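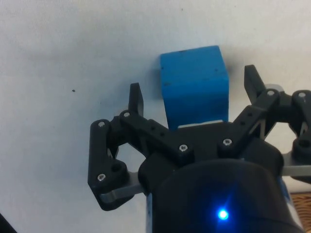
Udow to sell one visitor pass for museums, buses and concerts

2022-09-27

Visitors to Udow will be able to use a single pass for the town's museums, its buses and most of its weekday concerts from January, the tourist office said.

The Platine Pass will replace three separate tickets now sold at different counters. It will cover 13 sites, including the town museum, the old salt warehouse, the botanical garden and the organ concerts held at noon in the parish church. Bus rides inside the town limits are included, as is the small passenger ferry to the bathing beach when it runs in summer.

A three-day pass will cost 33 euros. Children under 12 travel and enter free with an adult who holds a pass. A one-day version is planned for later in the year, but the price has not been set.

The tourist office said many short-stay guests skip the smaller museums after paying full price at the first one. Those museums will receive a share of the pass income based on how many people they admit.

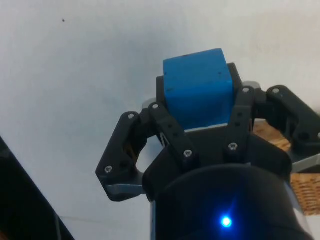 A blue cube held above a white surface.

The first 300 passes will go on sale at the train station counter and at the tourist office on the market square. Online sales will follow once the ticket readers on the buses have been changed. The readers are being supplied by Rebane, which already runs the parking machines in the town center.

Passes bought online will be sent to a phone or can be printed at home. Paper passes from the counters will be valid from the first time they are used, so they can be bought ahead of a trip. Lost paper passes will not be replaced.

Some things are left out. The summer opera evenings, guided cellar tours and the Christmas market carousel will still need their own tickets. Pass holders will pay a reduced price for the cellar tours.

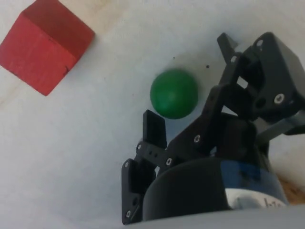

The town hopes to sell 3,000 passes in the first year. Plandale, the neighboring spa resort, has asked to join with its thermal baths and sculpture park, and talks on how to split the cost of the connecting bus line are due to continue over the winter. Until those end, the pass will not be valid on buses past the Udow town limits.

Tickets already bought under the current system stay valid until the date printed on them. Holders of the old museum card can trade it in at the tourist office and have any unused months taken off the price of a new pass.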